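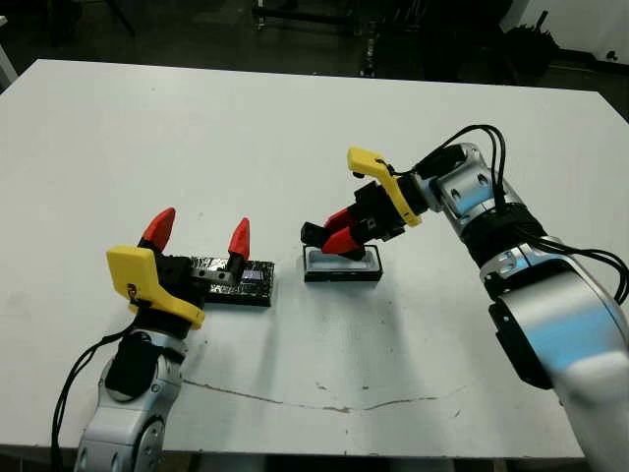

Two-Arm Block and Tray Handling
Skellach Project, Final Report
Hamley Student Robotics Program, 7 July 2024

1. Purpose

The Skellach project set out to have two arms work on one table without colliding, with the block and the tray as the test parts. The task is split by side: the left arm takes the block, the right arm steadies or moves the tray. Control software was written by the students on top of the Stovgate motion library. The arms were already installed when the term began, and no changes were made to their joints or mounts.

2. Setup

Each arm has a parallel gripper and its own wrist camera. Both arms share one coordinate origin, set at the center of the table. Commands are sent as pairs, one for each arm, so that neither arm can start a move before the other has reported its position.
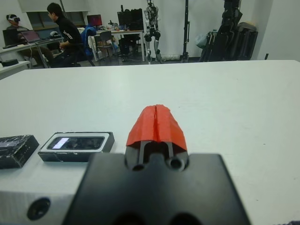
Camera calibration took more time than planned. The first routine looked for the straight far edge of the table and used it as a horizontal reference. This gave a stable tilt value but a poor depth value. The gripper also takes up a fixed part of the wrist view, with the red-orange cover over its fingers standing well up into the work area, and early versions of the detector reported that cover as a part to be picked. A fixed mask was added over the lower center of the image. False detections of this kind stopped after the mask was in place.

3. Test procedure

A trial was scored as a success if the block was gripped, lifted and set down inside the target zone with no operator input. Closing speed was set to 36 percent of maximum. The first 100 trials used a fixed start position for the block. The second 100 used a start position chosen at random by the Honorato scheduler, a small script kept in the project repository.

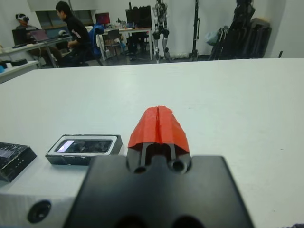
All 200 trials were logged with joint positions, gripper width and both wrist camera streams. Logs from 6 trials were lost to a full disk and those trials were run again.

4. Results

Fixed-start trials met the target set in the proposal. Random-start trials did not. Most failures came from yaw error: the fingers closed on a corner, the block turned, and the width reading fell outside the accepted range. A second attempt from the same approach angle usually failed in the same way. 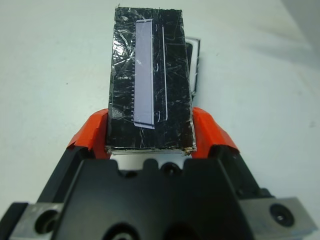

One reviewer at the July presentation asked why the retry did not rotate the wrist before closing again, and suggested that gripper width alone was too weak a signal to confirm a grasp. The rotation step has been written but not tested. A motor current check is listed as open work.

5. Open items

Rotated retry: code complete, trials pending.
Motor current threshold: not started.
Depth calibration: replace table edge method with printed target.
Log storage: add free space check before each run.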